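Subject: Re: [sim-grasp] wrist view, 94 down to 66

On 22 May 2019, Elaheh Shahbazi wrote:

> 94 per cent in the old room, 66 after you swapped the textures. Is it learning the table or the wallpaper?

The wallpaper, I fear. Sigrun retrained with the walls and floor recoloured every 30 episodes and got most of the loss back. The wrist view gives it plenty of decor to fall in love with:
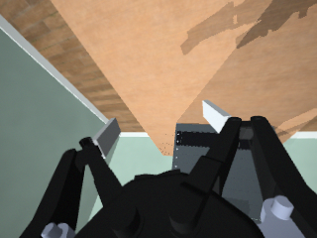 She then blanked everything beyond the tabletop, and the old policy sulked at once. The retrained one barely noticed.

I'd like 11 more seeds before we tell Gorstead, who still believe the January number. Vratislav, can you spare the Bakke machine overnight?

Njål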